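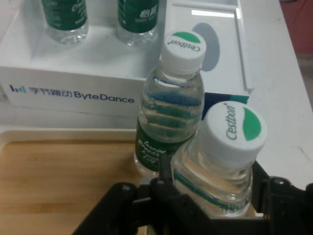 Posted by Lise Bergeron in Manipulation & Grasping, Wednesday, 3 replies

Has anyone gotten the Tiline grasping numbers to hold up on clear bottles? The write-up claims a policy trained on 3000 demos, wrist camera only, picks the right bottle out of a group of the same kind. I've been trying to repeat it since February and I don't buy it yet. With one bottle on the table I'm fine. Put a second one right behind it, same cap, same green on the label, and my success rate drops to 13 out of 30. Am I missing a step, or is the result softer than it looks?

Brerkulico
Softer than it looks. Check what they count as a success. When I read it, any closed grip on any bottle passed. That isn't picking the right one. Ask for the raw trials.

Nasr
Your second bottle is probably the trouble. Water bends whatever is behind it, so the wrist view gets bands of color that move every time the arm does. Things I'd try before blaming the paper:
Swap the backdrop for something plain and run the same 30 again.
Score "gripped" and "gripped the one I asked for" separately.
Change the caps on half the bottles. If the number jumps, the policy is reading caps and not much else.
I did the cap test on my own setup and I no longer trust any clear-object result that skips it. One lab, one brand of water, 75 trials is thin.

Grendach
works for me with default settings, did you update the drivers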